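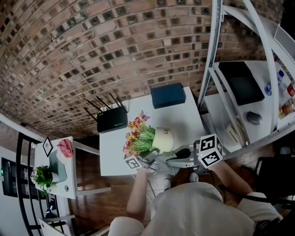
Two hand-held grippers and a flower pot at our main table in Dandcombe.

About Drasenik

Drasenik is a small research company. We study how robots can learn handling work from people, without a person steering the robot at any moment. Our office is in Dandcombe, in an old building with brick walls, and 19 people work here.

Our method is simple to explain and took us long to make reliable. A person holds one gripper in each hand and does an ordinary task. Cubes with printed black patterns are fixed to the grippers, and from these patterns we calculate where each hand is and how it is turned. The recorded movement is then used to train a control program, which we call Dallero.

We prefer objects that are a little difficult. A pot of artificial flowers is a good one – the stems bend, the weight is all on one side, and the pot rolls when it lies down. Setting it upright needs both hands, and the two hands must agree about the timing.

In our last study we used 1168 recordings of this kind, made by 53 people. Dallero then had 100 attempts with pots it had not met in training, and it put 81 of them upright. Most failures came when the pattern on one cube was hidden for too long during the recording. We are working on this now with our partner Sikora, who makes the cubes for us.

The research is led by Babita Katiyar. She started the company after many years in packaging machines, and she still records the first session of every new task herself.

Visitors are welcome on Friday afternoons. Please write to us before, so that a table is free for you to try the grippers.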